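Chapter 5
Flexible Cords: Construction, Storage and Wear

5.1 Scope of the chapter

The previous chapter dealt with fixed wiring, which is installed once and then left alone. Flexible cords are a different matter. They are bent, pulled, trodden on, wound up and put away, and their construction reflects this. 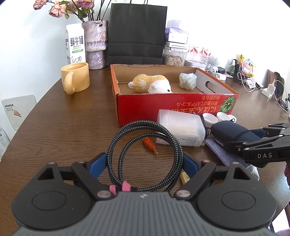

A flexible cord has to carry current while changing shape. The conductor is therefore made of many fine wires laid together, and the insulation is chosen from materials that stretch without cracking. Outside the insulation there may be a plain sheath or a braid. A braided cover is formed from yarns that cross over and under one another, and yarns of a second colour can be worked in to give a regular fleck, as in the black cable with light grey-green flecks. The fleck has no electrical purpose. It does make wear easier to find, as a break in the pattern shows up sooner than a scuff on a plain black surface. Coiled in open loops and held by a single fabric tie, a cord of this type is under little strain, and most of this chapter is concerned with keeping it in that condition.

By the end of the chapter the reader should be able to name the layers of a common cord, work out a suitable coil size, and decide whether a worn cord should be repaired or thrown away. Connectors are left to Chapter 6.

5.2 Terms used

Strand: one of the fine wires that make up a conductor.

Core: a conductor together with its own insulation.

Lay: the distance along the cord in which a strand or core makes one full turn about the centre.

Braid angle: the angle between a yarn in the cover and the long axis of the cord.

Bend radius: the radius measured to the inside of the curve. Some older books measure to the centre line, and figures taken from them must be corrected before use.

Set: a bend or twist that remains after the load has been removed.

5.3 Bending and the outer layer

When a cord is bent, the material on the outside of the curve is stretched and the material on the inside is squeezed. A solid rod of the same thickness would resist this strongly. In a stranded conductor the wires slide past one another by a small amount, and the stress in each wire is much lower. The lay matters here. With a short lay, each strand passes from the outside of the bend to the inside within a short distance, and stretching in one part is largely cancelled by squeezing in the next. With a long lay the cancelling is less complete and the cord feels stiff.

A braid behaves in a similar way. At a small braid angle the yarns run nearly straight along the cord and resist pulling, but they tend to bunch on the inside of a tight curve. At a large angle the cover bends freely and gives less help against a pull. Makers settle on a value between the two.

Worked example 5.1. The storage bend radius of a cord is to be no less than five times its outside diameter. The cord is 6 mm across. The least radius is 5 × 6 = 30 mm, and the inside diameter of the coil must be at least 60 mm. A larger coil is acceptable and is easier to form by hand.

5.4 Twist

Each loop wound in the same direction around a fixed hand or post puts one full turn of twist into the cord, unless the free end is allowed to rotate. If the coil is then pulled out straight from one side, the twist stays in the cord and appears as kinks. Two methods avoid this. In the first, the cord is rolled slightly between finger and thumb as each loop is made. In the second, alternate loops are turned under, so that the twist in one is cancelled by the next.

Ties should hold the loops together without pressing into the cover. A tight tie left in place through a long period of storage can leave a set at that point, and the strands beneath it will bend there first when the cord is next used.

Section 5.5 describes a bending test in which a sample is flexed over a roller under a fixed load, with the resistance of each core recorded at intervals.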